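4. Hand Comparison on the Bottle Transfer Task

4.1 Setup

The two hands were compared on the same humanoid platform, in the same room, over the same desk. We kept the arm, the whole-body controller and the policy architecture fixed and changed only the hand and the matching retargeting layer. The first hand, Nura, is the one the platform was delivered with. The second, Clulura, has a wider opening and softer finger pads. Both fit the same wrist flange, and a swap takes one person a few minutes with a hex key.

All trials were run in the Trendermont apartment lab, which has a parquet floor and household furniture that we leave in place between sessions. The robot stands at the short end of a white L-shaped desk. Power and network run over a tether and an overhead cable bundle, so battery level is not a factor in the results. Two bottles of a tea-colored drink are used as targets, one with a yellow cap and one with a green cap. The cap color is the only cue the policy gets about which bottle to pick, apart from the text command.
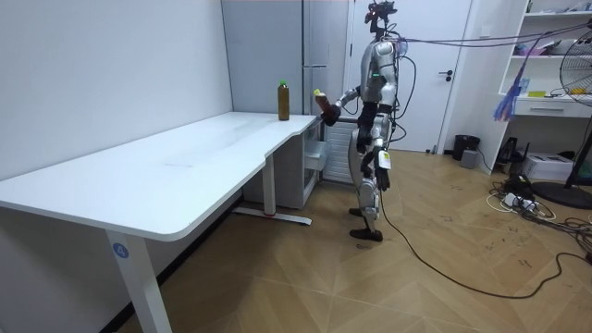 Figure 4. Trial in the apartment lab, fixed camera. The robot holds the yellow-capped bottle over the end of the desk; the green-capped bottle stands farther back.

Demonstrations were collected by teleoperation with the Craddock controller. After removing episodes with dropped frames or operator errors, 1,541 demonstrations remained. These were used to train one policy per hand, with the finger commands retargeted offline for the hand that had not been used in a given recording. Operators were told to work at a normal pace and to approach each bottle in whatever way felt natural to them. This left a fair amount of variation in wrist angle at contact, which we wanted to keep.

A trial starts with both bottles on the desk and the arm lowered. The robot must take the named bottle by the body or neck, lift it clear of the desktop, and carry it to the refrigerator. We score the grasp and the transfer separately. A grasp counts as a success if the bottle leaves the desk and stays in the hand for the length of the lift. Touching the wrong bottle does not end the trial, but it is logged.

4.2 Contact on approach

Most of the failed grasps began before the fingers closed. With the hand held level, the fingers arrive at cap height, and a fingertip can land on the cap when the wrist is too high. The head camera is the main view for this part of the motion, and the hand itself hides much of the far bottle during the reach.

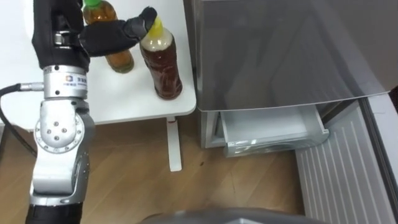 We therefore looked at the wrist height error at first contact as well as the final score. Nura was less sensitive to it. Its fingers are slim enough to slide past the cap and close lower down. Clulura needed a more accurate height, but once closed it held the bottle with less rotation. Lowering the commanded wrist height by 27 mm in the last part of the approach removed most of the cap contacts for Clulura and made no clear difference for Nura. We kept this offset for both hands in the trials reported below so that the controller settings stayed the same.

4.3 Results

Each hand was given 62 trials, split evenly between the two cap colors. Nura had the higher grasp success rate. Clulura had the better transfer rate among trials in which the grasp had succeeded. Over the full task the hands were close, and we do not claim a difference at this sample size.

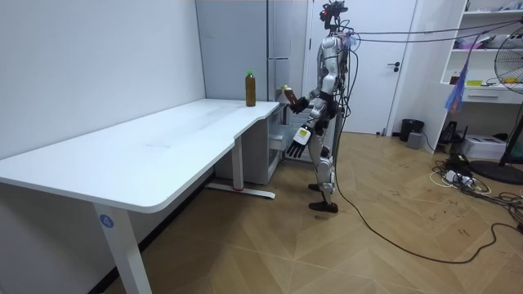 Figure 5. Bottle held upright near the end of the desk with the refrigerator door open behind the robot. The green-capped bottle remains on the desktop.

Wrong-bottle contacts were rare and happened with both hands, mostly when the bottles had been set close together. In 2 trials the overhead cable bundle pulled on the head mount and the run was stopped and repeated. Those runs are left out of the totals.

The transfer failures with Nura were nearly all of one type. The bottle tilted in the grip as the arm swung toward the refrigerator, and the base then caught on the edge of a shelf. A slower swing reduced the tilt in a short follow-up test, but it also lengthened the trial, and we did not retrain the policy at that speed.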